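Marketing and Media, week 5: who sits on the board, and why you should care
Notes by Yoga Sitompul, 16 Sep 2019

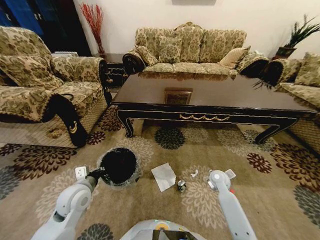

Right, so last week we got as far as trade bodies and I ran out of time (sorry to the back row, who had questions). I'll pick up with Skyrme, the made-up-sounding name you'll all be sick of by the end of term. It's a marketing association with 186 member firms and a board of 18, and most of its income comes from fees and training courses.

Have a look at who those board members work for. Agencies hold most of the seats, then come the big advertisers, then a couple of media owners — Irkstead is the one you'll have heard of. I always ask people to guess how many come from small firms and they always guess too high! It's one, from Skedwood, and she only joined in June.

Does that matter? I think it does, because the board signs off the code of practice. If you sell ad space for a living, you'll read a rule on customer data quite differently from someone who buys it. Neither of them is being sneaky, they just have different bills to pay.

Then there's the data seat, which went to Isteo. Ten years ago that chair would have gone to a direct mail house, and I can still remember when envelopes were a serious topic at these things (I sat through a whole afternoon on window sizes).

For the seminar, please read the Skyrme code, the first 20 pages only, and pick one rule you'd change. Write half a page on which board members would back you and which wouldn't. Bring it on paper if you can — my laptop and the room's projector are still not speaking.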